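Wednesday, late, kitchen table

The rain started before breakfast and never let up, so the walk out to Erkside was off and I had the whole day to myself, which I haven't had since February. I meant to answer letters. What I did was get out Aunt Modise's bread notebook and read it from the front cover to the back, with the cat on my feet and two pots of tea going cold one after the other.

I had forgotten how little she wrote down. There's a page for the brown loaf that says only "flour, the usual, and water till it feels right," and under that, in a different pen, "not so much water in summer." I must have stood next to her a hundred times while she made that loaf and I still couldn't tell you what the usual was. I was looking at the raisins, mostly. She kept them in a tin on the second shelf and I was allowed a handful if I swept the floor after.

Anyway, I decided I'd try it. I had 20 ounces of the coarse flour left from the mill shop and a little yeast that might have been past its best, and I thought, well, if it's a brick I'll feed it to the birds.
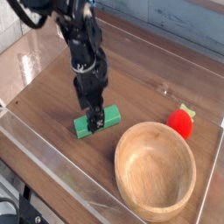 The brown loaf, first try

I started at nine and I was too stingy with the water, I could tell right away. The dough fought me the whole time. I kneaded for 20 minutes by the stove clock, and my shoulders are letting me know about it tonight! Aunt Modise used to sing while she kneaded, the same long song with all the verses, and I believe now that the song was her timer. When she got to the part about the ferry she'd stop and cover the dough with a towel. I tried to sing it and found I only have four of the verses, and not the ferry one.

I called Ngozi Ekwueme to ask if she remembered it, because her mother used to sing it too, and of course we were on the phone for the better part of the morning. She has the ferry verse but not the one before it. She sang it to me and I wrote it down on the back of the gas bill, and then she told me about her knee, and the new people upstairs, and how her son wants to move to Dreladora for work and she doesn't know what to say to him. I said to tell him to go. Then I felt bad all through lunch, as it's easy enough to be brave with somebody else's son. I'll call her again on the weekend and let her do more of the talking.

By the time I got back to the dough it had risen right up against the towel, so the yeast was fine after all. I shaped it and gave it another 60 minutes on the shelf over the radiator, and I spent those looking through the rest of the notebook, the part at the back where she kept the things that weren't recipes. There's a list of who got which Christmas cake the year of the big snow. There's a bus timetable. There's a pressed leaf, very brown, with no note at all, and I put it back exactly where it was.
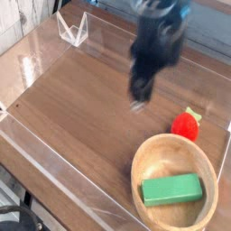

What came out of the oven

It was a small loaf and a bit flat on one side where I'd let it lean on the tin, but the crust was good and it sounded hollow when I knocked on the bottom. I ate the heel standing up with too much butter. It isn't her loaf. Hers was darker and had some sweetness in it, molasses maybe, or just a spoon of the brown sugar, and the crumb held together better when you cut it thin. I wrote all that down on a clean page so that next time I'll have something to go on, with the weights and the times and "MORE WATER" in capitals.

I wrapped half of it for Mr. Butance next door, who has been so kind about the gutters, and he came to the door in his slippers and told me he hadn't had homemade bread in 19 years. I don't know how he knows the number so well and I didn't like to ask. He gave me three lemons in return, so now I suppose there'll be a lemon cake, and on it goes.

It's still raining. I've left the notebook out on the table to remind me to copy the faint pages before they go altogether - the ginger biscuits are nearly gone already, just the word "ginger" and something that could be a two or a seven. The letters are still not answered. I'll do the one to the dentist tomorrow and the others after that. 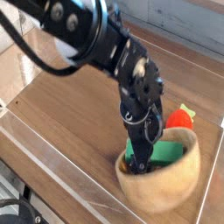 Robot arm with its gripper down in the wooden bowl.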